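Slip at the fingertips: what Jindier learned from a dropped rope

Shares 59 | Comments 25

The fault that stopped the Costache cell at Jindier's Clolville workshop was logged as a grip failure. It took most of September to establish that the gripper had been doing what it was told.

Jindier integrates small manipulation cells for customers who handle what the trade calls deformables: cord, webbing, hose and cable. Costache is its in-house name for a single-arm station that picks short lengths of rope out of a shallow tray and presents them to a fixture, where the end is clamped for inspection. The arm carries a two-finger parallel gripper with a lit tactile pad in each fingertip and a camera at the wrist. The engineer responsible for the cell agreed to go through the fault on condition that the customer was left out of it.

"The short version is that we had a controller that believed it was holding something when it wasn't," she said. "That's a worse fault than a drop. If you drop a part and you know you've dropped it, you stop. We carried on and drove a closed gripper into a fixture."

The incident happened on a Saturday, during an endurance run of 700 cycles. A technician was in the building but outside the guarding. At cycle 300 the gripper closed on a rope, the pads reported contact, and the arm lifted and traversed to the fixture. The rope had stayed in the tray. The arm went through its insertion move with the fingers shut and the left fingertip struck the fixture's lower jaw. The force limit tripped and the arm went to a protective stop, as it should have.

Damage was limited to one fingertip housing and a cracked pad. The engineer was reluctant to call it minor.

"The limit worked. I don't take much comfort from that, as the limit was the last thing left. Every check ahead of it had passed a bad pick."

The first explanation offered was wear. The pads are a soft gel over a clear backing, lit from inside, and a small camera behind each one reads how the surface deforms. Gel gets scuffed by laid rope, and a scuffed pad slips. The team swapped both pads, restarted the run and had the same false hold inside a shift. They then raised the closing force, and the engineer now describes that as a mistake.

"We changed a parameter before we'd understood the signal. More force made the false contact look stronger. It pushed the confidence number up on exactly the picks we were trying to reject."

What resolved it was reviewing the raw pad images alongside the wrist view, cycle by cycle. On the failed picks the rope had been touched by one finger only. That finger arrived early, pushed the rope sideways and rolled it down out of the grasp as the gap closed. The pads then met each other. Gel pressed on gel makes a broad, even contact patch, and the classifier had been trained to treat any patch above a set area as a held object.

A held rope doesn't look like that. The strands leave slanted ridges in the gel, and those ridges can be picked out easily by eye. The classifier had no reason to look for them. It had been trained at Jindier's other site on rigid parts, mostly turned metal, and had been carried across to Costache with its thresholds unaltered.

Asked why finger position hadn't caught it, the engineer was direct. The gripper reports its opening width, and a fully closed gripper ought to be an obvious sign of an empty one. The width check had been disabled during commissioning. Thin rope compresses under load, the reported width on good picks had drifted close to zero, and the check was producing nuisance stops.

"Somebody turned it off to get through a demonstration. There was a note in the commissioning log to turn it back on with a new tolerance. The note was never raised as an action, so it stayed a note."

She was asked whether that made it a human error.

"I'd put it down as a configuration control error. The software let a safety-relevant check be turned off without any flag showing on the operator screen. You could've run that cell for a year and not known."

The second contributor was the approach. The planner picked a grasp point on the rope from an overhead image and brought the gripper down centred on it. Rope in the tray seldom lies straight, and by the time the fingers descended the true centreline could be well to one side, particularly on a curve. The wrist camera had a clear view of the offset the whole way down. Its image was being recorded and not used.
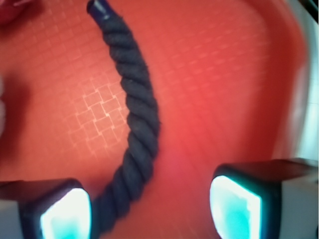 Wrist camera view in the Costache tray. The rope runs between the fingers, closer to the left one.

"Look at where the rope sits in the gap," the engineer said of the view. "It's between the fingers, so the old planner would have called that good and closed. But it's nearer the left pad. You want to see that and shift across before you commit."

The revised sequence adds a correction step. The arm pauses above the rope, measures the offset from the wrist image, and moves sideways until the gap is even on both sides. It also rotates to match the local direction of the rope, where previously it used one angle for the whole length. Tray glare was a nuisance here. Strong light off the plastic upset the segmentation at first, and the exposure had to be locked instead of left on automatic.

After closing, three conditions now have to agree before the arm may lift: both pads must show contact, at least one must show strand texture, and the width must sit above a floor value set for the rope in use. A second texture check is made after the lift. If any of them fails, the gripper opens over the tray and the cycle is recorded as a miss.

The cost is time. The corrected cycle is slower, and the customer was told so in writing. The engineer would not give a figure while the motion is still being tuned.

The bigger change is procedural. Any disabled check now puts a standing banner on the operator screen and limits the arm to reduced speed until the check is restored. Thresholds can't be copied between cells without a new validation run on the actual material. Sumau, the firm's older cable-handling cell, was audited under the same rules and found to have its own width check turned off.

"Same reason, same sort of note in the log," the engineer said. "It hadn't hit anything yet."

The repeat endurance run has been completed with misses but no false holds. She was careful about what that shows. The run used one type of rope, and a smooth braided cord would leave a much weaker pattern in the gel.

"For braid I'd expect to retrain, and I'd expect to keep the width floor as the primary check until we had the data. We haven't done that work. If a customer asks for braid tomorrow, the answer is not yet."

The cracked pad has been kept. It's in a bag on the shelf beside the cell, with the cycle number written on it.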